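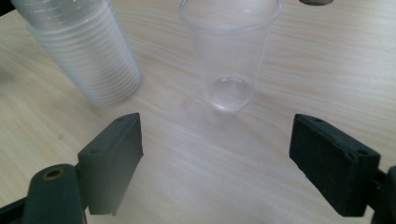
The label printer in our back office loses its connection to the inventory program every time the computer goes to sleep, and I would like to ask for help before I reinstall everything a third time. The program is Clasemex, the desktop version, and the printer is the Gultberg model with the side tray. We use it for small stickers which go on cartons of party and catering supplies: napkins, paper plates, clear plastic cups like the ones on the wooden table, sold nested in a long stack. One carton has one label, with the article number and a barcode. Without the label the carton can not be booked in, so when the printer stops, the receiving of goods stops too.

Ticket 3629
Opened by: Damian Lanz
Product: Clasemex desktop, label module
Priority: normal
Status: closed

Description of the problem

In the morning I start the computer, open Clasemex, and printing is fine. I can print one label or a whole batch. If the computer then sleeps (it goes to sleep after 28 minutes, this is set by our office policy), I wake it up, I press Print, and the job appears in the queue with the status "Sending". It stays there. There is no error message. The light on the printer is green the whole time.

If I print a test page from the system settings, the test page comes out. So the cable and the printer should be in order, in my understanding. Only the jobs from Clasemex do not arrive.

To get it working again I must close Clasemex, switch the printer off, wait a little, switch it on, and open Clasemex again. Then all the old jobs come out together, also the ones I have already deleted from the list. Yesterday I had a long strip of labels for cartons that were already on the shelf.

What I have tried so far:

Other USB port on the same computer. No change.
Other cable, shorter. No change.
Uninstalled and installed the printer driver. It worked until the next sleep.
Uninstalled and installed Clasemex. Same result.
Changed the paper roll, because the manual says a wrong roll can stop a job. No change, and I did not expect any.

I did not try a different computer. The other one belongs to the front desk and I do not want to touch it during opening hours.

The problem started in December, but I can not say the exact day. We had an update of Clasemex and an update of the system very close to each other, so I do not know which one to blame.

Reply from Florian Haslinger, Randbridge support

Hello Damian,

Thank you for the detailed ticket. Two questions first.

When the job hangs on "Sending", please open the label module, then Settings, then Connection, and tell me what is written in the field "Port". Please look at it once before sleep and once after.

Second, is the box "Keep connection open" checked?

Please do not reinstall again for the moment. It clears the log and I would like to see it.

Florian

Reply from Damian Lanz

Hello Florian,

Before sleep the field says USB002. After sleep it says also USB002, but when I open the system settings and look at the printer there, it says USB003. I did not notice this before. After I switch the printer off and on, both say USB002 again.

The box "Keep connection open" is checked. I do not remember that I have checked it, so maybe it is like this from the installation.

I attach the log from the folder. I have removed the names of customers from it. I hope the remaining part is still useful.

One more thing which may be important or not. The printer is not connected directly to the computer but to a hub, make Rainer, which has its own power supply. When I wrote "other USB port" above, I meant another port on the hub. I am sorry, I should have written this more exactly.

Damian

Reply from Florian Haslinger

Hello Damian,

The hub is important, yes. Your log shows that it drops the printer during sleep and announces it as a new device after wake-up. Windows gives it the next free port name. Clasemex, with "Keep connection open" active, continues to hold the old one and sends into nothing. The test page works because it does not go through our module.

Please do the following, in this order:

1. Close Clasemex.
2. Connect the printer directly to the computer, without the hub.
3. In Device Manager, open the properties of the USB root hub and uncheck "Allow the computer to turn off this device to save power".
4. Open Clasemex, go to Settings, Connection, and uncheck "Keep connection open".
5. Choose the printer by name in the list, not by port.
6. Empty the queue with "Clear all jobs including stored". The normal delete button removes them only from the view.

Then let the computer sleep and try one label.

Florian

Reply from Damian Lanz

Hello Florian,

I have done all the steps. For step 3 there were two entries with the name USB Root Hub and I did not know which one is right, so I changed both. I hope this is not a problem.

Step 5 was a little difficult. The printer was in the list twice, one time with "(Copy 1)" behind the name. I took the one without. The first label did not come. Then I took the one with "(Copy 1)" and it printed at once. I have removed the other one.

After this I let the computer sleep, woke it up and printed a label for a carton of cups. It came out normally, only slower than before - I counted to five before the printer moved. I then repeated it over the lunch break with the same result. The old jobs did not come back.

Is the delay normal?

Damian

Reply from Florian Haslinger

Hello Damian,

Changing both entries is fine. The delay is normal for the first label after wake-up, as the module now opens the connection new for each batch. Inside a batch you should not notice it.

If you need the hub again for other devices, you can use it, but please leave the printer out of it. I will pass the delete button to our developers. You are right that it should not keep jobs which the user has deleted.

Can I close the ticket?

Florian

Reply from Damian Lanz

Hello Florian,

Please leave it open for a few days more. I would like to see it over a normal week with deliveries.

Damian

Update from Damian Lanz, Mar 14, 2021

No more hanging jobs since my last message. The scanner is now on the hub and the printer is on the computer, and I have put a piece of tape over the free port beside it with the word PRINTER ONLY, so that my colleagues do not change it back when they charge a phone. You can close the ticket. Thank you for your patience with my descriptions.

Status changed to closed by Florian Haslinger. Cause: port change after sleep, external hub. Related: stored jobs not removed by delete button (sent to development).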